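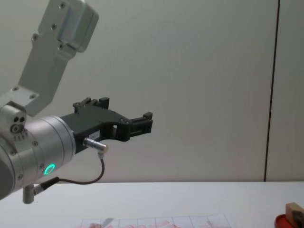

Why did the patch download come out at nearly the size of the whole game?
The archive was being repacked in a different file order on every build, so the patcher saw most of the blocks as changed and shipped them again.

Notebook, Thursday, December

Picked this up at 9:40 after the overnight build of Lencho finished. The store client wanted to download almost everything again for a change that touched one dialogue file and two textures. Same result on the Windows and Linux branches. Zinash Workneh saw it on her machine too, with a clean install of the previous build, so I stopped blaming my local cache.

How the packing is supposed to work, for whoever reads this in March: the build step collects assets from the content folder, sorts them, compresses each one and writes them into numbered archives. The patcher on the store side cuts each archive into fixed-size blocks and compares them with the previous version. If a file near the front of an archive grows by a few bytes, every block behind it shifts and gets counted as new. We have padding to deal with that. Each asset starts on a block boundary, and there is slack behind the ones that change often.

The padding is fine. I dumped the tables of contents for the last two builds and put them side by side. Same files, same compressed sizes except the three we expected, completely different order.

The sort went away when we moved the asset collector to worker threads. Each worker appends its results to one list as it finishes, and the list gets written out as is. The old code sorted the list before handing it over. The new code sorts the input folders, then lets the workers scramble the output. I wrote that part, so this one is mine.

First fix, 10:30: sort by path before writing. Built twice from the same commit and compared. The orders matched but the archives still differed. Spent a while on that. The compressor wrapper stores the file's modified time in a small header in front of each asset, and the build machine does a fresh checkout, so every file gets a new time. Only a few bytes per asset, but there is one in every block we care about.

Second fix: write zero in the time field. Checked whether anything reads it. The loader skips it. The old mod tool from the Idau days does read it, to decide whether to show an "updated" tag next to a file name. I have left a note in the mod tool's readme. If anyone complains we can feed it the content hash.

Built twice again from the same commit after lunch. Archives identical, all of them, both platforms. Then applied the dialogue and texture change on top and ran the diff preview. The patch is now the dialogue archive's changed blocks plus the two textures and the table of contents. Good enough.

Things that did not matter, so I don't try them again:
- Compression level. Changed it, patch stayed huge.
- Turning off encryption on the archives. We don't encrypt the content ones anyway, only the store entitlement file.
- Smaller archive size. Helps a little with a bad order, no help with a good one, and load times on the slow test laptop got worse.

One problem left. Players on the current public build have archives in the scrambled order. The next patch moves them to the sorted order, and that means one more full download however we do it. Options I talked through with Zinash:

a) Take the hit now, with the small fix. Bad for people on slow lines who get a full download for one line of dialogue.
b) Hold the sort back until the Davatwood update. That one replaces most of the terrain and is a large download already. Until then, keep the public order by reading it from the shipped table of contents and following it for every file that still exists.

We went with b. The packer now takes an optional order file. Listed files are written first, in the listed order, and anything new goes at the end sorted by path. I made the order file from the public build's table of contents and checked it in next to the build script. Remove it when the Davatwood branch merges. The build prints a warning as long as it is in use, so it should be hard to forget.

The time field change can't be held back the same way, at least not cheaply. For the interim patch the packer copies the old header for any asset whose compressed data is unchanged. It's ugly. It goes away together with the order file.

Also added a check to the nightly: build the same commit 2 times, hash the archives, fail if they differ. It adds one full packing pass to the run. I would have caught this weeks ago with that in place.

The key reseller, Zovier, asked again whether their 800 keys will work on the new branch. Keys are tied to the app entry and have nothing to do with the branch, so they will. Answered them at 3:15 and copied the store contact.

Still to do:
- Run the interim patch on an install that has the soundtrack add-on. The add-on has its own archive and I haven't looked at its order.
- Ask Zinash for the list of files the localization people touch most, for the slack setting. The current list has 6 entries and at least one of those files was deleted.
- Install size on the store page is out of date. Update it with Davatwood.
- Linux branch: the uninstall leaves an empty logs folder. Low priority.

Interim build uploaded to the private test branch at 4:50. Not set live. Zinash will install over the public version tomorrow morning and write down the download size the client shows before it starts.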